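Budget for the table first

I've sat through three budget rounds for robot equipment now, in two different workplaces, and every one of them began with somebody holding up a glossy brochure of an arm. Lovely arm. Everybody looks at the arm, everybody asks what the arm costs, and then a figure goes into a spreadsheet and we all feel as if the work is done. My view, and I'll happily argue it with anyone who buys me a coffee, is that the arm should be the last line you fill in.

I run the practical side of things at Plevgate, where we're teaching a two-armed robot to do tabletop jobs. Clearing up, laying out, putting the bun on the plate, that sort of thing. I'm not an engineer. I'm the one who signs for deliveries and gets the emails from accounts when the numbers look funny (they often look funny).

So, March. We had a decent sum to spend and a very tidy plan, drawn up by Harish Pinto, who is a far better planner than I am. Harish had nearly all of it going on the robot and its hands, with a single line at the bottom called "sundries". I remember asking what was in sundries and he said, quite cheerfully, everything else.

Everything else! That meant the table, the lights, the cables, the plates and mugs, spare fingers, the cleaning stuff, the crates it all lives in, and the hours of the person who puts the mug back where it was before the last go. It came to a tiny slice of the total. We'd blown through it before the robot had picked up so much as a cup.

Take the hands. We went for hands with proper fingers, and I'd still choose them, because our jobs involve rounded, awkward things and Shobha Salian made a very good case for them at the time. But a hand with lots of fingers is a hand with lots of little parts, and little parts wear. The quote from Jereten had the purchase price in nice big type on the front page and the servicing terms on page 21. I did read page 21. I read it after we'd ordered, mind you, and I've nobody to blame for that but myself. If you take one practical thing away from all this, ask for the cost of two years of ownership in writing, spares and postage included, before you let anyone get attached to a particular model.

Then there's the table, and I could go on about the table all afternoon. People think a table is a table. Ours has a shiny top, it looks very smart, and it bounces light straight back up at you. Seren Prydderch, who does most of our camera work, spent days moving lamps about to calm the glare down and would have swapped it for something dull and boring in a heartbeat. A different top would have cost us next to nothing in March. By the time we'd noticed, we had a pile of recordings made on the shiny one, and changing it meant asking whether the old recordings and the new ones would still sit happily together. That's a much dearer question than a table.

And the props, oh dear. I put in a claim for 29 bits of crockery and pretend food, and it came back with a query asking if we were opening a café. I do understand it. If you're in accounts and you see mugs and plates on a robotics budget you'd raise an eyebrow too. But the robot's whole working day is made of mugs and plates! If you only ever give it one mug, it gets good at one mug. I'd spend more on that line every time, and I'd have it in the plan under its own name so that it doesn't look like somebody's lunch.

Gwenllian Rees thinks I'm too hard on the brochure crowd. Her argument is that you can always buy another table but you're stuck with the robot, so the big money and the big thinking ought to go there. She's right that you're stuck with it. Where we part company is on what that means for the budget. If you're stuck with the thing, you'd better be able to afford to use it, and using it is all the stuff Harish had swept into sundries. A cheaper pair of arms that runs every working day will teach you more than a splendid pair waiting three weeks for a part. We had that wait. I used the time to tidy the store cupboard, so I suppose something came of it.

What would I do with a clean sheet? I'd hold back 30 per cent of the total before anybody opens a catalogue, and I'd write it down as running costs so it can't be nibbled. I'd get Idris Wogan, who actually stands at the table all day, into the meeting where the money is decided. We didn't, and he could have told us in five minutes that we'd need somewhere to put the cables. I'd borrow or hire before buying wherever a supplier will let you. Skakero offered us a month's trial on a different pair of hands and we turned it down to save time, and I still wince.

I'd also plan for less. Our original list of jobs for the first year was enormous, and each one quietly dragged its own shopping list behind it. Cutting it to a few plain tasks with a mug, a plate and something to pick up has done more for our finances than any discount I've managed to wangle. It's slower than the brochure promised, and some days it's very dull to watch. I find I don't mind that at all.

We're due to put in the next request shortly. Harish has sent me a draft and there is still a line called sundries, but it has moved up the page and there's a lot more in it. I've asked him to rename it. He's thinking about it.
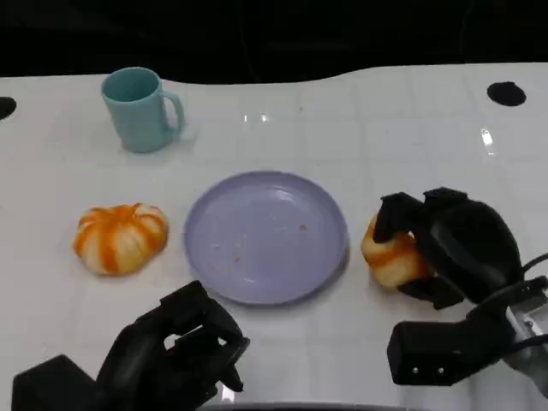
Bun, plate and mug work at Plevgate, July 2020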